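Notebook, finishes bench, Clarnley workshop
February, started 7:40 a.m.
Reading time: 2 min
Print | E-mail

Carrying on with the waterborne topcoat trial for the Kodgate kitchen. Same question as last entry: does the reddish-brown stain lift or bleed when the first coat of clear goes on, and how long does it have to sit before that stops happening.

Panels are the maple offcuts from the door run, sanded to 180, wiped, stained with the Cloltex oil-based brown, excess off with a clean rag. Set A got its first clear coat after 12 hours. Set B waited 72. Both sets stored flat on the rack by the compressor, door shut, heater on low.

Set A: color on the foam brush from the first stroke. Visible streaking along the raised edge of the profile, worst in the inside corners where the stain had pooled. Fish-eyes on A3, probably from the rag, not counted against the schedule. Sanding between coats cut through to bare wood on two corners.

Set B: brush stayed clean. Slight grain raise, knocked down with 320. Second coat leveled well. No change in color against the uncoated control under the bench lamp. By daylight B looks a shade redder than the control. Need to check this again with both pieces facing the same way, as the control was lying cross-grain.

Tape pull on both sets at the end. A lost film at three of the scored squares, B lost none. Tape is the old roll, so the result is only good for comparing A with B.

Tzu-hsuan Liao asked whether a shellac seal coat would let us get back to overnight. Possibly. It adds a step and a spray booth slot, and the Hsu job has the booth until the end of the month. Will run a set C anyway, brushed, 2 panels only.

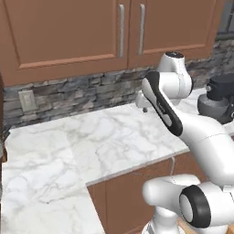 Upper doors, rendered view. Reddish brown, recessed panels, long bar handles.

Color target for Kodgate stays as is. If B holds its redder cast after a week, cut the stain with a little of the neutral base before changing the dye. Do not adjust the clear.

Handle holes: drill before staining on the next batch. On B4 the bit chipped the film on the exit side even with a backer. Touch-up took but shows at a low angle.

Stain can has a skin on it. Strained through a paint cone, remaining volume 1000 ml by the mark on the cup. Enough for set C and a remake of A3, not enough for the doors. Reorder from the same lot if they still have it, otherwise make a new control panel first.

To do:
- label the rack shelves, A and B were nearly swapped
- new roll of test tape
- set C stained tonight, shellac in the morning
- write the 72-hour wait on the Kodgate job sheet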